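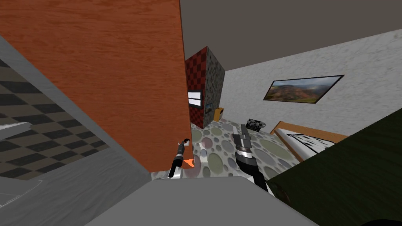 Wood-grain panel and pebble-patterned floor, rendered interior.

Home Browse Word lists Downloads Contact

Filed under: Language data, Home and building

July 2020, by the Nudberg maintainers

Nudberg: a list of everyday names for floor, wall and trim finishes

Nudberg is a list of the words people use for the surfaces in a house. It has 603 entries. Each entry is one word or short phrase in American English, with a plain definition, the part of the room it usually goes with, and any other names for the same thing. The list was made for people who write or sort room descriptions: rental listings, repair requests, insurance forms, parts catalogs.

It is a text-only release. There are no product codes and no prices.

What is in the download

The download holds 2 files. entries.csv is the list. sources.csv says which kind of document each entry was first found in. The files are joined on the entry_id column. Both are UTF-8 with commas as separators, and any field with a comma inside it is quoted. Some spreadsheet programs drop the leading zeros in entry_id when they open the file. Import that column as text or the join will fail.

Columns in entries.csv

entry_id: five digits, never reused, even after an entry is removed
term: the word or phrase, lower case
surface: floor, wall, ceiling, door, trim, or any
kind: material, pattern, color, or finish
definition: one sentence, never longer than 30 words
also_called: other names, separated by semicolons, may be blank
region_note: free text, blank for most entries

Material and pattern are kept apart

This is the part users ask about most. A term like "oak" names a material. A term like "wood grain" names a look, and the thing that has the look may be vinyl, paper or printed steel. The list puts "oak" under material and "wood grain" under pattern. The same goes for "brick" and "brick look," and for "pebble" and "pebbled." If a source used a material word for something that was clearly a print, the entry went under pattern and the source wording was kept in also_called.

"Checkered" and "checkerboard" share an entry. "Diamond" has its own entry, although many diamond floors are ordinary checkered tile laid on the angle. We followed the writers here. Someone ordering replacement tile needs to know how it was laid, and people use the two words as if they were different patterns.

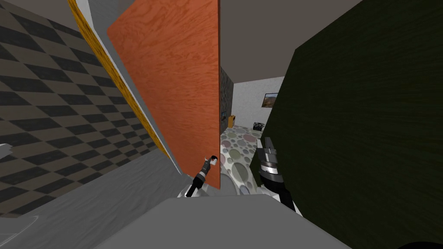
Checkerboard pattern, yellow-gold trim and orange wood grain.

How the list was made

The starting point was Esell, an older list of 600 terms put together from hardware store handouts and classified ads. It had many repeated entries and no definitions. We merged the repeats, wrote the definitions, and filled the gaps from Mamo, a collection of tenant repair requests with names and addresses already taken out. Close to the end we checked spellings against Geto, a glossary used in a home repair night class. Where Geto and the tenants disagreed on a word, the tenants' word is the main entry and the Geto word is in also_called.

Every definition was read by two people. Disagreements were settled by going back to the source text. A few could not be settled and carry the note "usage varies."

Trim words

Trim was the hardest group. "Baseboard," "base," "mopboard" and "skirting" all turn up for the strip where the wall meets the floor. "Casing" and "door trim" overlap, and so do "molding" and "trim" themselves. We kept "trim" as the broad term and pointed the others to it. 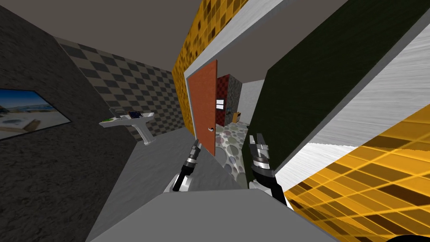 Door terms follow the same approach, with one difference. "Doorway" means the opening and "door" means the panel that closes it, and the sources mix them up constantly. Both are in the list with separate definitions. "Door frame" is listed under trim.

Known problems

Color words are thin. "Charcoal," "taupe" and "rust" are in, but most paint names were left out on purpose.
Ceiling terms came almost entirely from Mamo and lean toward damage reports.
The region_note column was filled in by hand and should not be used to map dialects.
"Linoleum" is used for vinyl in many sources. The definition says so, but the two entries are still separate.

Changes in this version

Fixed broken quoting in the also_called column.
Moved "beadboard" from pattern to material.
Removed the draft column left in by mistake.

Previous Next Back to word lists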